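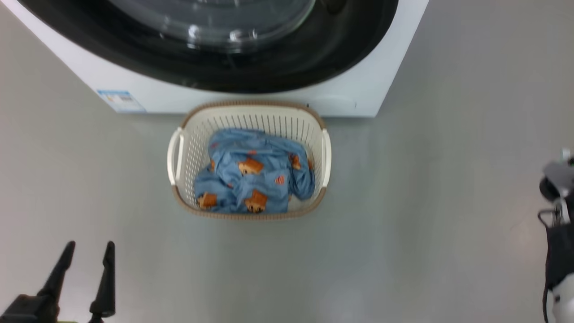
Ustyna Demchenko

Laundry tips, from someone who has spent since July teaching two arms to do it

My working days go on getting clothes from a basket into a front loader by machine. The method is simple enough to explain at a bus stop: a person steers the arms through the job over and over, and a program learns to copy the person. It copies everything, including the dithering. What follows is the part that's useful at home.

Put the basket right up against the washer. We compared two positions, basket touching the machine and basket a step back. With the step back, the arms dropped more on the way, and so did Issa Hattar, who has a degree. Socks are lost in transit, so shorten the transit.

Grab the middle of the heap. Our early runs went for whatever corner stuck up highest, and a corner brings one sleeve and leaves the rest of the pajamas hanging over the rim. Once we threw out the recordings where the person had picked at edges, the program stopped picking at edges. Pinch low, lift straight up, wait a beat, then move.

Busy prints hide things. Bears, stripes, whatever your household has settled on – a fold in a loud pattern looks a lot like more pattern, and the program had far more trouble finding a good grip there than on plain towels. You will have the same trouble finding the tissue in the pocket. Feel for it.

Use a basket with handles on the short ends and slots in the sides. The handles give you one obvious way to hold it, and the slots let damp things breathe if you forget them until evening. Ulises Quintero still prefers a solid tub. He also irons jeans.

Small loads go in better. Three grabs is plenty before you stop and look at the door seal for strays. We added that pause to the recordings late, and it helped more than the new software Ulises was so proud of.

Folding is next on our list. I have no tips on folding.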